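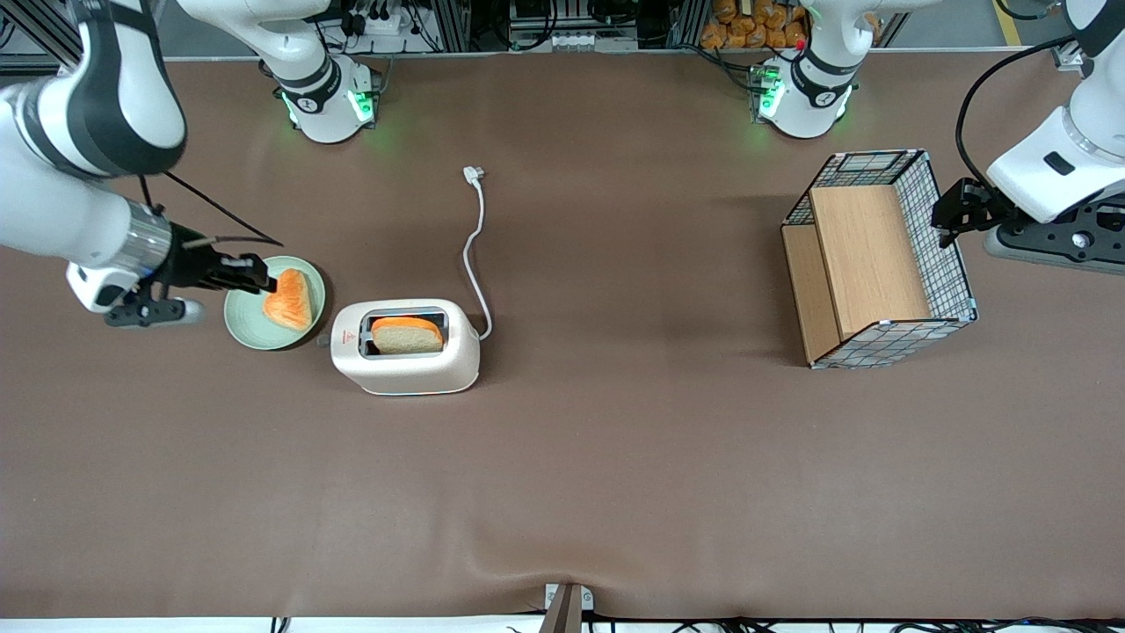

Hemp licence fees, is it worth it for a small plot?

mossbank_jo
Been thinking of putting 4 acres down to fibre hemp next spring. Licence forms are done but the fee plus the checks has come to 526 and I haven't bought a single seed yet! Anyone else on a small plot managed to make it pay?

tattiefield
We did it two years running near Storkamdale. Growing it is easy, selling it isn't. Mendow took ours but only wanted full loads, so we ended up sharing a lorry with next door (and paying 300 for the privilege).

hedgerow77
I'd say don't bother. The rules are written for big growers and small ones just fund the paperwork. Put barley in.

mossbank_jo
Barley lost me money last year though :(

tattiefield
Bit harsh, hedgerow. The fee stings but it's spread over the whole licence. Get a buyer in writing before November and you'll sleep better.

hedgerow77
I had a buyer in writing. Okport still knocked the price down at the gate. Took 7 weeks to pay as well.

mossbank_jo
Ouch. Will ring Mendow and ask about part loads before I send the money off.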